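Flat-pack bookcases as built-ins – worth it or not?

Started by wattlebird, 26/11/2022

wattlebird
Hi all! We've finally got the spare room cleared and I want a full wall of shelving in there, floor to ceiling if I can swing it. I've been looking at the Skastis (the deep one, 107 cm wide) and I love the colour, but the Donati has proper backs and adjustable shelves the whole way up. Has anyone done a whole wall with either? Mostly paperbacks, plus a heap of cookbooks that weigh a tonne.

mallee_max
Go for it! I did a wall of Donati in our lounge, 11 bays, and it's my favourite thing in the house. Fix every bay to the studs and screw the sides to each other. Glue the dowels too, even though the instructions don't mention it.

Tuppence
Don't glue the dowels!! We moved last December and mine came apart and went back together beautifully. Max's will have to go out the door in one piece.

mallee_max
I'm never moving, so there :)

grey_heron
107 is too wide for books if you ask me. My Skastis shelves bowed within a year under hardbacks. Novels would be fine, cookbooks no way. I'd look at the narrow Sornholm instead and put up with the extra uprights.

wattlebird
Oh, that's good to know. I do like fewer uprights though, it looks so much calmer. Could I stiffen the front edge somehow?

Oriana Espinoza
Yes you can, and it looks gorgeous! Run a timber strip along the underside of each shelf at the front, glued and clamped overnight. I did eight shelves in an afternoon and haven't had a sag since. Paint the strip before you fit it – cutting in afterwards will drive you round the bend. And take the skirting board off first so the units sit flush. I skipped that on my first lot and had a 15 mm gap behind them that swallowed bookmarks, pens and one very good library card.

grey_heron
A strip helps, but you're still hanging all that weight on four little pegs. I'd want a fixed shelf in the middle as well.

Oriana Espinoza
Fair point, I did fix the middle ones with brackets. Forgot to say.

Tuppence
Has anyone tried Stokby? Cheaper than both and the white is a nice warm white. Only thing is the shelves are a bit shallow for big art books.

wattlebird
Looked at the Stokby today and it's too shallow for my lot, sadly. Going with Skastis, timber strips, a fixed middle shelf and no glue in the dowels (sorry Max). So excited to get started! 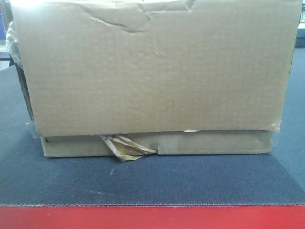
Cardboard box, a bit crumpled near the top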